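Handout 5: Scratching, and what to do about the couch
Companion Animal Behavior, evening section. Instructor: Aminu Sani

Last week's reading left most of you with the idea that a cat scratches furniture out of spite. Your cat has no opinion of your furniture. Scratching sheds the worn outer layer of the claw, stretches the shoulders and back, and leaves a mark that other cats can see and smell. All of this was going on long before anyone invented the sectional.

So we start with **where** the animal scratches. Two spots come up again and again:

- next to the place it sleeps (first stretch of the day)
- along a route people use, usually the one with your nicest chair on it

A post hidden in the laundry room serves neither. Put it right beside the damaged item, even if it spoils the look of the room. The room was spoiled already. Once the cat is using the post every day, you can shift it a few inches at a time.

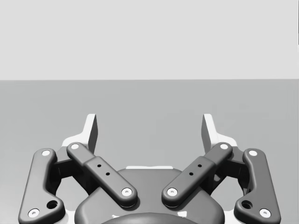
**Unit 2 / Equipment**

Height matters more than price. An adult cat needs to reach up at full stretch, so look for a post at least 30 inches tall. The base must be heavy. A post that wobbles once may never be trusted again, and I can't say I blame the cat.

Surface is a matter of taste. Sisal is the usual first choice, cardboard is cheap, and some cats want bare wood. Watch the angle too: a cat that goes for rugs probably wants something flat on the floor.

*Case for discussion (Skukcombe).* The owners spent almost $200 on a carpeted tower and put it in the spare bedroom. The cat, Wollov, went on shredding the arm of the sofa. In June they stood a plain sisal post against that same arm and covered the fabric with double-sided tape. What did they change, and which change would you test first if you could only make one?

Things I will mark down if I see them in your write-ups:

1. Holding the cat's paws and dragging them down the post
2. Spray bottles
3. The word "revenge"

For next time: read the Drurnberg notes on claw trimming and bring 2 questions. "Does it bite?" counts as one.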